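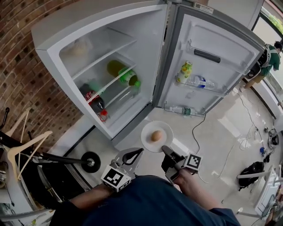 4.3 Recording demonstrations with the hand-held grippers

This section applies to the Taltamon two-handed kit, head camera fitted. Complete the calibration in section 4.2 first. Recordings made on an expired calibration are rejected at upload.

Before you start

1. Put on the head camera and tighten the rear strap until the camera does not shift when you nod.
2. Pick up the grippers. The unit marked L goes in the left hand.
3. Check that the marker block on each gripper is clean. Wipe off fingerprints and condensation with a dry cloth.
4. Route any gripper cable away from your feet and clear of the fridge door's swing.

CAUTION: Do not let a cable pass under the door or through the hinge gap.

Recording a refrigerator task

5. Open the Hakier recorder and enter the task code. For egg and plate tasks the code is 3013.
6. Open the refrigerator door fully. Leave bottles and other contents as you find them unless the task sheet says otherwise.
7. Hold both grippers in view of the head camera for 2 seconds with the jaws open. The status line changes to READY.
8. Press Start and carry out the task at normal household speed. Keep your head directed at the object being handled.
9. When the task is finished, open both jaws, move the grippers clear of the object and press Stop.
10. Label the episode Complete, Recovered or Failed. Use Recovered if you dropped or regrasped an object and still finished.

NOTE: Failed episodes are kept. Do not delete them from the recorder.

NOTE: Other people may be in the room, but they must not handle the task objects while the recorder is running.

CAUTION: Eggs crack under full jaw closure. Set the travel limiter to 75 before handling them and return it to 100 afterwards.

Marker loss

If the status line shows TRACK LOST, stop moving and turn the affected marker block toward the camera. If tracking does not resume, press Stop and label the episode Failed. For repeated losses, lower the blinds to cut glare, then repeat section 4.2.

Revision 2019-08-19, A. Rinaldi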